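Inarska Two-Arm Tabletop Station

The Inarska station is supplied by Destarcombe to schools, repair shops and research groups studying which household and shop-floor chores a machine can take on. Two arms share one enclosed work surface, and each ends in its own gripper. 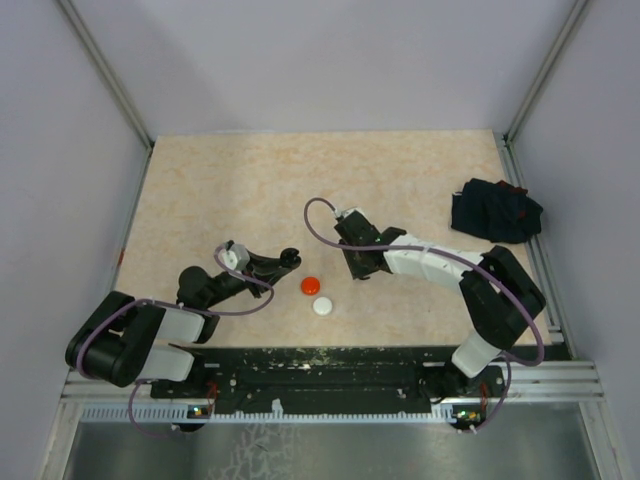 Can the station replace a person at a sorting bench?
At present it is suited to trials and training. Small, rigid items are the recommended starting point, and a trained operator must remain present.

Holding a small object between two separate grippers is a basic exercise in the Inarska course. Folding cloth is listed as an advanced exercise, and Destarcombe makes no claim of reliable results with fabric.
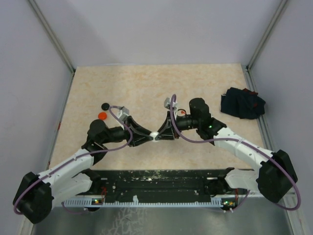
Reading time: 1 min

Each order includes setup instructions and 5 hours of remote training led by Unathi Magagula. Spare parts will be stocked until 2030. Requests for quotations should be addressed to Dean Pearce, Equipment Sales, and should cite catalog number 791.

Page revised 01/03/2024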